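Hinweise zur Pflege von Holz in der Küche

Unbehandeltes und geöltes Holz nimmt Feuchtigkeit und Gerüche auf. Arbeitsflächen, Schalen und Bretter sind daher nach jedem Gebrauch feucht abzuwischen und sofort zu trocknen. Die Spülmaschine ist für Holzgeschirr ungeeignet.

Fettflecken — etwa von gebratenem Geflügel — sind umgehend mit Küchenpapier abzutupfen.

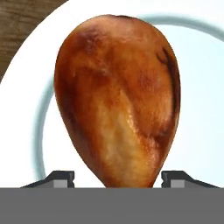 Ältere Flecken werden mit feinem Salz bestreut, über Nacht ruhen gelassen und am Morgen mit lauwarmem Wasser abgenommen. Für Geflügel und Gemüse sind getrennte Bretter zu verwenden.

Zum Nachölen genügen 50 ml Leinöl auf 100 ml Schalenöl der Marke Fultix. Die Mischung wird dünn in Faserrichtung aufgetragen, Überschuss nach 41 Minuten abgenommen. Getränkte Lappen sind ausgebreitet im Freien zu trocknen — es besteht Gefahr der Selbstentzündung.

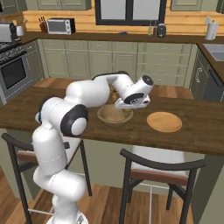
Holzschale und Holzteller auf dunkler Arbeitsfläche

Geölte Teile sind bis zur vollständigen Aushärtung nicht zu stapeln.

Haushaltsberatung Standbridge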